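Unit 6: Ripening and storage of climacteric fruit
Course handout, Post-harvest Handling
Module tutor: Jaqueline Aguirre

6.1 Climacteric and non-climacteric fruit

Fruit is divided into two groups according to how it behaves after picking. Climacteric fruit (banana, apple, pear, mango, tomato, avocado) shows a sharp rise in respiration as it ripens, together with a rise in ethylene production. It can be picked mature but unripe and will ripen off the plant. Non-climacteric fruit (grape, citrus, strawberry, cherry) shows no such rise. Its sugar content does not increase to any useful extent after harvest, so the picking date largely fixes the eating quality.

Mature and ripe are not the same word in this module. Mature fruit has developed far enough to ripen normally. Ripe fruit is ready to eat. Marks are lost every year by mixing the two.

6.2 The role of ethylene

Ethylene is a gas and a plant hormone. In climacteric fruit a small amount of it triggers the tissue to make more. The changes that follow include:

breakdown of starch to sugars
loss of chlorophyll from the skin
softening of the cell walls
release of aroma compounds

The rate depends on temperature, on the ethylene and carbon dioxide levels in the store, and on the age of the fruit at harvest. Low oxygen and raised carbon dioxide both slow the process, but each has a limit beyond which off-flavours develop.
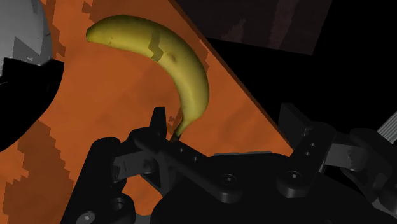

Why must a ripening room be vented during treatment?
Respiring fruit gives off carbon dioxide, which builds up in a closed room and works against the added ethylene. Venting removes it and brings in fresh oxygen. Without venting, the fruit colours unevenly and the batch takes longer to finish.

6.3 Chilling injury

Many tropical and subtropical fruits are damaged by temperatures well above freezing. Symptoms include dull or grey skin, pitting, browning below the peel and failure to ripen. Damage depends on both temperature and length of exposure, and often shows only after the fruit has been moved to warmer conditions. Apples and pears tolerate much colder storage, though some apple varieties suffer internal browning if held too cold.

6.4 Mixed loads

Apples should not share a closed store with leafy vegetables, cucumbers or unripe kiwifruit. The ethylene they give off causes yellowing in the first two and early softening in the third. Where a mixed load cannot be avoided, use the lowest temperature safe for the most sensitive item and keep the journey short.

Reading and practical

Read the Trimard notes, section 2, before Thursday. Apolinar Montes will take the firmness practical in room 30. Bring the record sheet from Unit 5 and a calculator.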